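3.2 Where phones go at dinner

I came into this part of the study with a pretty firm guess, and I may as well own up to it. I thought the households in Porevbridge that told us they had a "no phones at dinner" rule would talk more during the meal than the ones without a rule. It seemed so obvious that I nearly left the question off the diary sheet. I'm glad I didn't, as the answer turned into most of this section.

We had 104 households keep meal diaries through April. Of those, 73 reported some kind of phone rule, written or spoken, and the rest said they had never discussed it. The diaries asked who ate, when they sat down, when the first person got up, and what (if anything) people talked about. I read all 629 evening entries myself, mostly at my own kitchen table, and then coded them with the Roreck scheme described in Section 2. If you've ever coded diaries you know the feeling — by the second week you start sorting your own family's chatter into categories.

The first surprise was how loosely people used the word "rule." In some homes it meant phones stayed in another room. In others it meant phones could be out but had to be left alone, and in a few it only applied to the kids. One parent wrote that the rule was "no scrolling, but looking things up is fine," and then filled half a page with the arguments that followed from it!
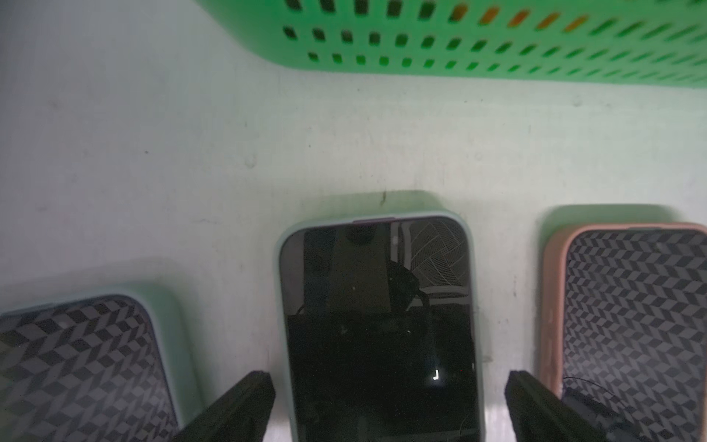
Figure 4. Three phones on a tabletop, with a green basket behind them.

Talk at the table didn't split along the rule line at all. Homes with a rule and homes without one looked much the same on length of talk, and if anything the longest conversations came from people who had never made a rule. What did seem to matter was whether the phones had a spot. Several diaries mentioned a bowl, a shelf or a drawer, and those families hardly ever wrote about phone arguments. Others kept them on the table itself, near one another, much like the three in Figure 4, and here the entries got a lot more mixed. Some people said a phone within reach was no bother. Others wrote about glancing at it all through the meal.

I want to be careful with this. People who bother to pick a spot for their phones may be the kind of people who plan dinner too, and planned dinners ran longer in our data whatever else was going on. I tried splitting the sample by planned and unplanned meals, using the Kolev index, and the gap shrank quite a bit. It didn't go away, but with groups this small I wouldn't bet much on what was left.

The other thing I keep going back to is timing. Meals that started late were quieter, phones or no phones, and the diaries from those nights are full of short notes like "tired" and "ate fast." I take that up in Section 3.3, along with the weekend entries.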